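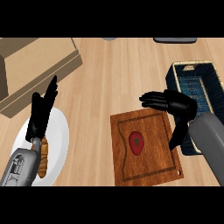
A white plate on a light wooden tabletop, with a large tan box behind it.

Banlow's community supper is to carry on through the winter after all, thanks to a grant of £3,639 and a good deal of knocking on doors by the people who eat there.

The supper, held in the old chapel hall on Ghumman Road, had been due to finish at the end of May when its lease ran out. Regulars were told over pudding one evening, and by all accounts the rhubarb crumble went cold while everybody talked at once about what might be done.

What was done, in the end, was a letter to every house between the hall and the railway bridge, followed by four open evenings with soup, bread and a collecting tin. The grant came through shortly afterwards from the Kultatmont Fund, which supports shared meals in small towns, and the landlord has agreed to extend the lease by two years.

"I came the first time because my cooker had packed up, and I'm afraid I just kept coming," said Talha Jafri, who now peels most of the potatoes. "You sit down next to someone you've only ever nodded to at the bus stop, and before you know it you've got their recipe for dumplings."

Si-woo Ki, who plans the menus, hopes to put some of the money towards a bigger oven, the present one being very slow with anything deeper than a flapjack.

Doors open at 4pm for anyone who would like to help with the chopping, and supper is served once the potatoes are ready. Newcomers are warmly welcome, and there is no need to book.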